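Budgeting for a folding arm – what did I miss?

Doğukan Demirtaş
Morning all, and bear with me, this may ramble a bit! We're a small linen outfit and we've got until August to put in a figure for an arm that can pick up and fold napkins and small cloths. We've been trying the job in simulation before anyone signs anything, and it has been a real pleasure to work on. My question is really about everything that isn't the arm. I've put 2,000 down for the stand and fixings, and 1,206 for a spare set of fingers from Nomosa.
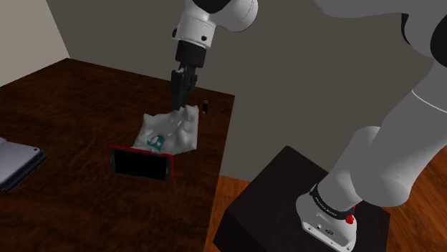
Gripper down in the cloth, phone just in front of it.

Flandonik
Lovely project, and well done for doing the sums first. I'd say your stand money is fine, but you've nothing in there for training or for the bench. We spent more on the bench than I care to remember – ours wobbled. Do you need the arm on its own pedestal, or could it share the table?

Doğukan Demirtaş
Its own, I think. We've modelled it that way, with the gap between table and pedestal, and I like being able to move the table on its own.
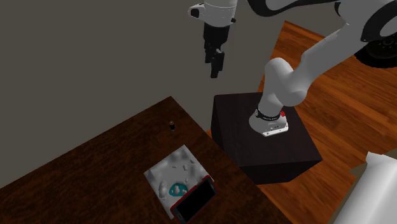
Grinside
Sorry to be the grump, but I'd lease. Cloth is the hardest thing you could have picked, and 18 months in you may want a different gripper altogether. Buying ties you to today's choice.

Doğukan Demirtaş
Not grumpy at all, I'm glad you said it! I did get a lease quote, but it ran to 21 pages and left out the cost of a call-out, which rather put me off. I'd still sooner own the arm and keep the fingers as the bit we swap. 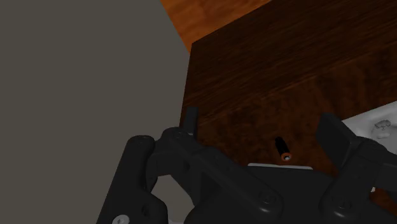 So I'm leaning towards a separate line for grippers each year, with the arm paid for once. I'll add training as well, thank you Flandonik.

Fakir
I'm with Grinside on leasing, but do ask them for the call-out rate in writing before you rule it out.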